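十九首曲子的原声碟，我听到第七首就开始看表

发表于 2018年9月　分类：听过的

八月底的时候，《Jibrin》的原声专辑上线了。片子还在院线，海报底下的小字换成了“原声大碟同步发行”，地铁通道里也贴了一排。我在Wonico上花15块钱买了数字版，前后听了好几遍，有两遍是认真坐着听的，其余是洗碗和赶车的时候听的。听完以后有些话想说，大部分不太好听，喜欢这张碟的朋友可以先关页面，免得坏了心情。

先交代立场。我是喜欢电影原声的，家里架子上有一整层都是，从磁带时代就开始攒。也正因为攒了这么多年，我对“原声大碟”这四个字越来越不信。大在哪里？以前大是唱片尺寸大，现在多半是文案大。

《Jibrin》讲的是一个跑船的人回老家修房子，修着修着和邻居吵架、和女儿和好的故事。片子我看了，中等偏上，前半段很闷但是闷得有道理，后半段突然着急，像是有人在剪辑室门口敲门催下班。配乐在片子里的存在感不强，大段大段是安静的，只有海浪、锯木头、收音机里听不清楚的天气预报。看完走出影院，我能哼出来的只有一小段口琴，就是他爬上屋顶那一场。

所以看到专辑一共十九首的时候，我的第一反应是：哪儿来的十九首？

带着这个问题，我又去看了第二遍电影。票是用积分换的，不心疼。我带了个小本子，黑灯瞎火地记，字写得自己回来都认不全。对照下来，专辑里能在片中确实听见的，是七首。其中有一首在片中只露了个开头，人物一推门就断了，专辑里倒是完完整整四分多钟，后面那部分是片子里根本没有的，弦乐一层一层往上叠，叠得很卖力，也叠得很空。

剩下的是什么呢？有“灵感曲”，有“概念曲”，有“推广曲”，有同一首推广曲的钢琴版和伴奏版，还有一首“未使用主题”。未使用主题我倒不反感，有些作曲写出来的好东西导演没用，放进专辑里算是还人家一个公道。问题是这首听起来和前面用了的那首几乎没差别，换了个调，速度慢了一点，我怀疑导演没用它，是因为他以为这是同一个文件发了两遍。

所谓灵感曲

我一直想弄明白“灵感曲”到底是个什么东西。按发行方Fastex在专辑页面上的介绍，是“歌手观影后有感而发，与影片进行跨越媒介的对话”。我读了三遍，每一遍都觉得像租房广告里的“近地铁”。

专辑里有人声的歌一共六首。六首里面，歌词跟船有关的一首，跟房子有关的零首，跟父女有关的勉强算一首，其余全部在写两个年轻人分手以后在城市里散步。下雨，霓虹灯，没喝完的咖啡，你的外套还在我这儿。《Jibrin》这部片子里没有人分手，没有霓虹灯，老家那个渔村连路灯都是坏的，片子里还专门有一场戏讲路灯。请问歌手观的是哪部影？

我不怪歌手。唱得都不错，有一位的低音区很好听，第一句出来我还坐直了一下。歌手接到的活儿大概就是一首现成的歌，歌名里加个“归”字或者“岸”字，就算有了海。也可能我小人之心，人家确实看了片子，确实想到了前任。艺术家的联想我管不着。可是把它放进“电影原声”这个名目下面卖，我就有点想法了。

歌舞片和有大量插曲的片子另说。那种电影的歌本来就长在故事里，男主角追女主角追到集市上，跳一段，歌就是情节，你把歌抽走电影就塌一半。这类专辑哪怕只有五六首，首首都是正经东西，听的时候脑子里会自动放画面。我对那类专辑的苛刻程度低得多，甜一点、吵一点、歌词傻一点都可以，因为它本来就答应你甜和吵。《Jibrin》没有答应过我任何歌，它从头到尾最大声的东西是一台电锯。

有人会说，你不爱听跳过去不就完了。对，我是跳过去了。但跳过去以后，15块钱买十九首就变成了15块钱买七首，还是其中一首没在片里放完的七首。钱是小钱，我计较的是它为什么不老老实实写“七首配乐，外加若干首歌”。写清楚了，我照样会买，还会觉得这家公司说话算数。

曲目顺序，谁排的

按我的习惯，原声专辑最好照着片中出现的先后排。也有人喜欢按听感排，像排一张普通唱片那样有起有落，我也接受，做得好的时候甚至更耐听。《Jibrin》两样都不沾。

开头第一首就是推广曲，鼓声很重，跟后面的东西完全不在一个房间里。第二首是片尾的那段。对，片尾在第二首。第三首是另一首歌。到第四首才是开场码头那段低音提琴，很闷很沉，我很喜欢，可是前面刚听完一首分手歌，耳朵还没收回来，它就过去了。爬屋顶的口琴被放在第十六首，前面是推广曲的伴奏版。我第一遍听的时候差点没等到它，手指已经放在停止键上了。

为什么这么排，我猜得到，也不用太聪明就能猜到。大多数人点开专辑只听前几首，把歌放前面，播放数好看。配乐没有歌词，没法截图，没法发在朋友圈里配一张窗外的照片，就往后稍稍。我理解这个算盘，但理解归理解，一个作曲辛辛苦苦给一部电影写的音乐，排在伴奏版后面，我替他不舒服。

我自己重新排了一个播放列表，按电影顺序，只留那七首，再加上未使用主题放在最末。二十来分钟，正好从我家走到菜市场再走回来。这么一听，完全是另一张专辑，码头的低音提琴在开头压着，中间修房子那段用木头敲出来的节奏很有意思，到口琴出来的时候你是真的会松一口气。作曲的本事是在的，他只是被埋了。

说说音质，顺便说说耳机

这部分可能得罪人，我尽量写得客气。

专辑上线的时候，Fastex同时推了一个“母带级”版本，价钱比普通版贵。页面上有一张波形对比图，左边矮，右边高，右边写着“更多细节”。懂一点的人都知道，波形高只说明声音大。声音大跟细节多是两码事，隔壁装修声音也大。

我没有盲从也没有盲反，朋友那边有贵的那个版本，我过去听了一下午。两个版本来回切，音量调到差不多一样（这一步很重要，不调平的话人永远觉得大声的那个好），请朋友在背后切，我来猜。结果很惨，我猜得跟抛硬币差不多。朋友换过来猜，也跟抛硬币差不多。他比我难受，毕竟贵的那个是他买的。

当然可能是我耳朵不行，年纪到了，高频早就跟我告别了。也可能是他那套东西不行。但如果一个普通听众在一个安静的客厅里、用过得去的设备、坐着不动、竖着耳朵都听不出来，那这个版本到底是卖给谁的，我希望有人回答我一下。

说到设备。Stendard那副耳机最近到处在推，说是“为电影原声调校”。我在商场柜台试过，放的演示曲正好就有《Jibrin》那首推广曲。低频是多，多到歌手好像站在一个大水缸里。我问店员能不能换一首，想听口琴那段，店员说演示机里只有这几首。我问“为电影原声调校”具体是调了什么，店员给了我一张折页。折页上写的是“身临其境”。我把折页带回来垫桌脚了，厚度刚好。

我不是说这副耳机不好，我只在柜台上听了几分钟，没资格下结论。我只想说，电影原声这个门类从独奏口琴到百人乐团什么都有，一副耳机声称专门为它调校，跟一双筷子声称专门为晚饭设计差不多。

评分和评论

照例去翻了翻Wonico上的评论区。分数很高，高得有点奇怪，专辑上线当天凌晨就已经很高了。那个时间点，听完十九首的人恐怕没有几个，除非大家都是两倍速。

热评第一条是“听哭了，想起了爷爷的船”。我没有理由怀疑这位朋友的爷爷。第二条是“前奏一响起鸡皮疙瘩”，第三条是“前奏一响鸡皮疙瘩就起来了”。第四条在问这首歌什么时候能进K歌软件。往下翻很久，才看到有人提了一句口琴，说的是“口琴那首能不能单独卖”，底下没人理他。我给他点了个赞。

平台给这张专辑做的推荐语是“年度最治愈原声”。八月就把年度定下来了，胆子不小。治愈这个词我也想讲两句，片子里那个人把房子修好，女儿来住了一晚就走了，最后一个镜头是他一个人坐在新修的屋顶上，看不出高兴还是不高兴。配乐在那里停了，只有风。治愈了谁呢？反正没治愈我，我从影院出来在路边坐了一会儿才去坐车。我觉得这是这部片子最好的地方，它没有替你把情绪安排好。偏偏专辑的包装，从封面到文案到歌，全在忙着安排。

封面也顺便提一下。电影海报是灰蓝色的，人很小，天很大。专辑封面换成了一片粉紫色的晚霞，海面亮晶晶的。全片没有出现过一次晚霞。我专门在第二遍的时候留意了。

那我到底推不推荐

有读者每次都嫌我写一大堆最后不给准话，这次给。

普通版可以买，前提是你看过电影，而且愿意自己动手排列表。没看过电影的话，先去看电影，趁还有排片。贵的那个版本我不建议，除非你能在朋友家先蒙着眼听一次。实体版我还没见到，据说附一本小册子，有作曲手记。如果手记是真手记，写他怎么想到用口琴、那些木头的声音是在哪儿敲的，我愿意为小册子再掏一次钱。如果手记又是“跨越媒介的对话”，那就算了，我家桌脚已经垫平了。

我最在意的还是那首码头的低音提琴。全专辑里它最不讨好，没有旋律可以哼，几乎就是一个音在晃，晃得像缆绳绷紧又松掉。第一次在影院里我以为是音响的毛病，旁边的人还抬头看了看天花板。第二次去才听清楚，弓子在弦上走得很慢，慢到能听见松香的沙沙声。这种东西放在专辑里要有人敢放，放了，我得记他们一功，哪怕是第四首。

修房子那段也值得多听几遍。敲击的节奏开始是乱的，一锤重一锤轻，像外行在干活，到后面慢慢齐了，中间混进来一点点拨弦。片子里这一段配着蒙太奇，画面剪得快，我没顾上听。单独听才发现它是有变化的，有一处还故意漏了一拍，大概是钉子歪了。这么小的玩笑，埋在推广曲的钢琴版后面，够可惜的。

至于六首歌，我不打算逐首评了。低音好听的那位，我去找了她以前的东西来听，比这张里的好。就当这15块钱里有一部分是介绍费。

补几句，回应上一篇的留言

上一篇讲翻唱的文章下面，有几位说我对新东西有成见，听什么都挑刺。我想了想，成见肯定是有的，听了这么多年，没有成见才吓人。但我挑刺的东西大部分是我花了钱、花了时间、还去影院看了两遍的。真没兴趣的东西我一个字都不会写。

还有一位问，是不是以前的原声专辑就都好。不是。架子上那一层里凑数的多了去了，有一盘磁带B面整个是A面的伴奏，我当年省了一个礼拜早饭买的，回家翻过来一听，人都傻了。凑数这门手艺历史悠久，现在只是凑得更整齐，名目更多，磁带时代好歹没人管伴奏叫“沉浸式伴唱体验”。

也有人问我为什么不直接在流媒体上听免费的。《Jibrin》这张在Wonico上免费只能听前几首，前几首是什么，上面已经讲过了。所以没有花钱的人听到的《Jibrin》原声，是一首推广曲、一段片尾、一首分手歌。他们要是据此觉得这部电影讲的是城市爱情，跑去影院一看是个老头锯木头，那票房上的误会也不能全怪观众。

播放列表的顺序我抄在这里，想试的可以照着排，曲名太长，我用自己的叫法：码头，进村，老屋，锤子，没放完的那首（听到推门的地方可以自己停，也可以不停），屋顶口琴，片尾，最后接未使用主题。锤子和没放完的那首之间，音量落差有点大，走在路上听的话手别离开音量键太远。

片尾那首我原先想放到未使用主题后面，试了两天，不行，片尾一完就该完了，再放什么都多余。可是未使用主题我又舍不得删，于是就成了现在这个样子，跟老电影散场以后影院里还放着的背景音乐差不多，你可以听，也可以拿包走人。

下一篇大概写现场配乐放映。我对这个东西也有怀疑，票已经买了，位置很偏，看得见指挥的后脑勺，看不看得见银幕不好说。

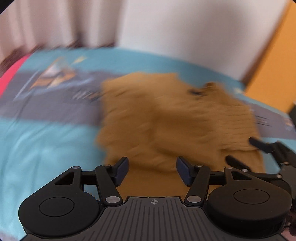 评论（节选）

海边的收音机：口琴那首我也找了半天，第十六首，谢谢你没让我放弃。

不吃香菜：分手歌有什么不好，我就是冲歌买的，配乐我一首没听。各取所需吧。

博主回复：没毛病，那你的列表和我的拼起来正好是一整张。

旧磁带：B面全是伴奏那盘我好像也有，是不是绿色的壳子？

博主回复：我那盘是透明壳，看来上当的不止一个牌子。

夜班车：母带级我买了，看完你这篇决定不去做盲听，让我多高兴几天。

屋顶漏水：为什么没写预告片里那段吉他？专辑里没有，片子里也没有，我就是冲那段去看的。

博主回复：我也没找到。预告片的音乐常常是另外买的，跟作曲没关系。要是谁知道出处，麻烦留个言，我也想听完整的。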